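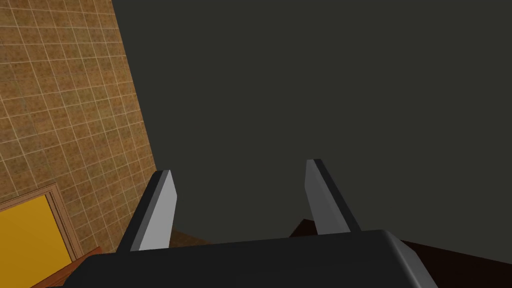

Zarasstead Giving Circle
Minutes of the meeting held 10/05/2025

Present: eight members. Apologies: five, one of them sincere.

1. Minutes of the last meeting
Agreed, once the spelling of Zarasstead had been put right again.
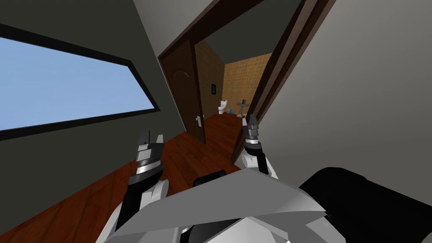

2. Sponsored walk
The walk to Sasley raised £144 after expenses. The expenses were mostly sandwiches. It was agreed that walkers should bring their own next time, with one vote against from the member who had made them.

3. Grant requests
Sezer Hospice Shop asked for help with a new till. Agreed in principle. The Cimov Youth Band asked for a second tuba. Members wished to know what had become of the first. Deferred.

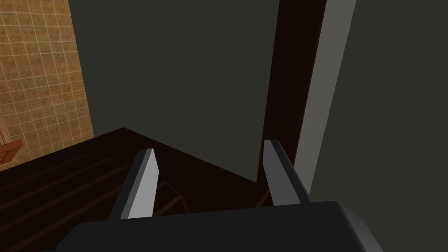

4. Collecting tins
Five tins are still out. The one at the Sasley chip shop came back holding a button and a foreign coin, both of which have been recorded as income. 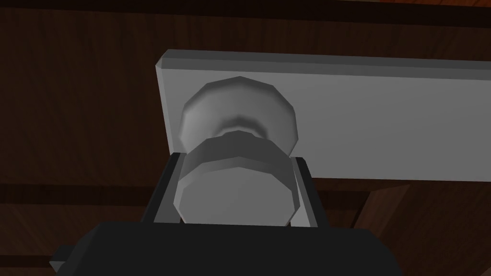 Reading time: 1 minute

5. December raffle
Last year's bath salts will not be offered as a prize for a third time. The member who won them twice was thanked for her patience.

6. Any other business
The tea urn. Discussion was lengthy and will resume.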